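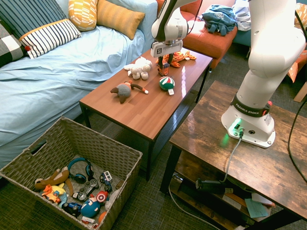
Mariama Dogbe laughs when I ask how long the tidying kit took to set up. "Longer than the kettle, quicker than the wardrobe," she says, and pours me another tea. She has been trying Kelier's toy-sorting service, which runs on a Franka Emika arm, for 15 days now, and she's grown rather fond of it (her word!).

"Small blocky things it manages well. Soft toys are where I watch it, the long tails especially, and anything fluffy." The hire is £59 a week, and Ming-te Yu at Kelier answers the phone himself, which she likes very much.

Would she keep it on? "I'd want it to reach the sofa first," she says, "and I'd want the basket to count as tidy, whatever state it's in."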